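Two-finger gripper for marker and eraser work - parallel or adaptive?

Posted in Grippers & End Effectors
323 views, 18 replies hidden, 2 shown

Clotilde Gaillard
Joined in October

Hi all! I've got a small arm on loan until the end of the semester and I'm trying to pick one gripper to go with it before the budget closes. The job is whiteboard stuff. Pick up a marker, write a letter or two, put the marker down, pick up an eraser, wipe, repeat. It sounds easy and it's driving me nuts.

I've narrowed it to two. One is the Rarkbridge parallel gripper, the plain kind where both fingers slide in and out and stay square to each other. The other is the Telel adaptive one, where the fingers curl a little when they meet something round. The Telel costs $423 more once you add the wrist adapter, so I'd like a good reason before I ask for it.

My worry with the parallel one is the marker. A round barrel between two flat pads rolls the second the tip drags on the board, and then my letters lean. My worry with the adaptive one is the eraser, which is wide and flat and wants a nice square grip. Has anybody run both? Also open to hearing that I should fix the controller first - I'm on the stock position mode, no force control at all.

Bermúdez_lab
Regular

I've run both, on the same arm, for most of a year. Get the parallel one and spend a little of what you save on soft pads with a V groove cut in them. The groove stops the marker rolling and the flat part above it still holds an eraser fine. We printed ours in flexible filament and I think we went through 14 versions before I was happy (most of those were me getting the groove depth wrong, so don't be scared off).

The Telel is a lovely gripper for odd shapes, cups, fruit, that sort of thing. For a marker it grabs well but the fingertips give a bit when you push down, so the tip ends up somewhere you didn't ask for. You can tune around it. I got tired of tuning around it.

Now the controller. Yes, fix that! In pure position mode a board that sits a hair high at one corner will get the tip mashed into it, and on the low side you get no ink at all. If you can't get force control, put a light spring in the marker holder. It's a cheap trick and it covers a lot of sins. And check the board is flat on the table before you blame anything else.

One more thing about your layout. Spread your test letters out. I used to write everything in one tidy row in the middle and thought my setup was great, and then it fell apart as soon as I asked for anything near a corner. Use big gaps and different sizes, and keep the eraser off to one side so the arm has to travel for it. My board looks like a kindergarten wall, but I find problems a lot faster that way.

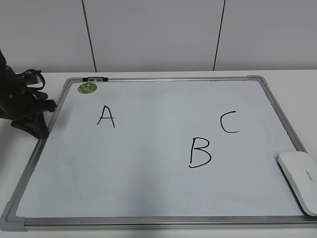 My test board with A, B and C spread out, eraser on the right, gripper on the left.

For the camera I'd go fixed and angled for this kind of job. I tried wrist mounted first and the fingers blocked the tip at exactly the moment I wanted to see it. The price you pay is glare. A glossy board throws reflections back at you, so move your lamp around before you touch the exposure settings.

curnwood_fan
New member

Not sure about the Rarkbridge, never used one. I have the old Curnwood gripper and it does markers OK if you wrap a rubber band around the barrel. Erasers are hit or miss, depends how you come in at it. I'd go with whichever one has the better cable, mine kept catching on the table edge and that was more annoying than anything the fingers did.

Clotilde Gaillard
Original poster

Thank you both! Going with the parallel one and the grooved pads. Bermúdez, any chance you'd share the file for the final version? I have flexible filament sitting here already. I'll try the rubber band tonight on the gripper that came with the arm, just to see how far it gets me.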